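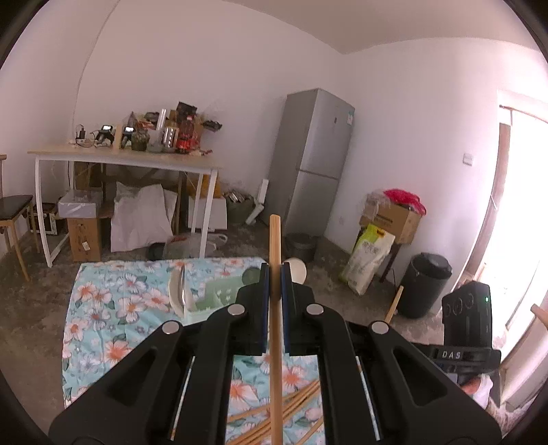 Slide 1. Sorting the sticks, small room, Maruncombe.

Good evening. I'm Sunita Tomar and I've been asked to talk for 18 minutes on thin wooden sticks, what I keep them for and how I store them. Questions at the end please, there is tea from half past eight.

(Wait for people to sit down. Check they can hear at the back.)

I'll start with where they come from. I buy plain dowel from Gurnel, in Borkley, behind the station. They sell it singly or in packs of 100. I bought a pack in September and I'm still working through it. Singly is dearer but you can pick your own, and for anything that has to hang straight I would pick my own.

How to pick. Hold one end up near your eye and look down the length. Turn it slowly. If the far end moves in a circle, put it back. Rolling it on the counter also works, but only if the counter is flat, and the one at Gurnel isn't.

(Pass the two samples round, bent one first. Get them back.)

What I use them for. Mostly wall hangings, the woven sort, with a stick at the top and sometimes one at the bottom for weight. Also plant supports, and the frames for the paper lanterns we made last winter. The lanterns took 134 sticks between all of us, counting the ones we split.

Sorting. I do mine on a low surface with a cloth over it. Bare tables are noisy and the sticks roll off. A cloth has enough grip to stop them. The disadvantage of a patterned cloth is that you can lose a pencil on it, but the sticks themselves show up well enough.

I sort by thickness first and length second. People tend to do it the other way round because length is what you notice. But a long stick can be cut down and a thin one can't be made thicker, so thickness decides what it will be used for.

Slide 2.

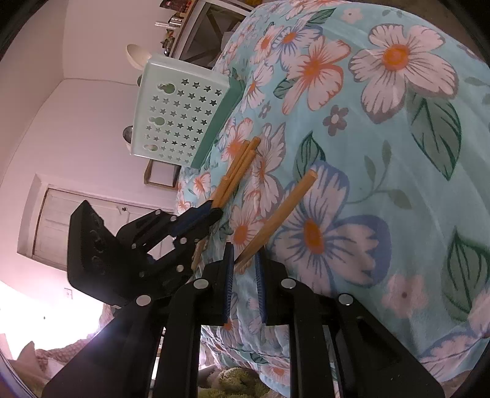
Small bundles, then. Four or five to a bundle is enough for me. In a big bundle the middle ones never get looked at, and if one has a split in it you find out when you have already tied the yarn on. Small bundles can be opened, checked and closed again in a minute.

Tie them with cotton tape in two places, a hand's width from each end. Don't use elastic bands. They perish and leave a brown mark which won't sand out. I lost most of a pack to that before I changed over.

(Show the tape. If anyone asks, it's the ordinary kind from the market, the brand on the reel is Vida.)

Ends. A cut end wants a few strokes of sandpaper, 180 grit, going round the edge and not across it. Do this before you bundle them. I know it's dull. It matters most on hangings, where the yarn slides over the end and catches.

Storage. Flat if you can. Under a bed is good, the top of a wardrobe is good if you can reach it. Standing up in a corner is what we all do and they will bow in time, more so near a radiator. If they have to stand, keep them tall in something deep, and turn them end for end now and again.

Plastic baskets with holes in the sides are fine for short lengths. Long thin ones find their way through the holes, so line the basket with card or an old pillowcase.

Labels. I write on the tape in biro, thickness and month bought. Masking tape on the wood itself lifts the surface when you peel it.

Offcuts. Anything longer than a finger I keep in a jar for plant labels. Shorter than that goes in the bin. I used to keep them all and ended up with over three jars of bits I never opened.

(If running late, skip to the hanging.)

Last part, fixing the yarn to the stick. I'll do one here at the front, so come closer if you want to see the knot. Lark's head, pulled up snug but not tight, and leave the first and last inch of the stick clear.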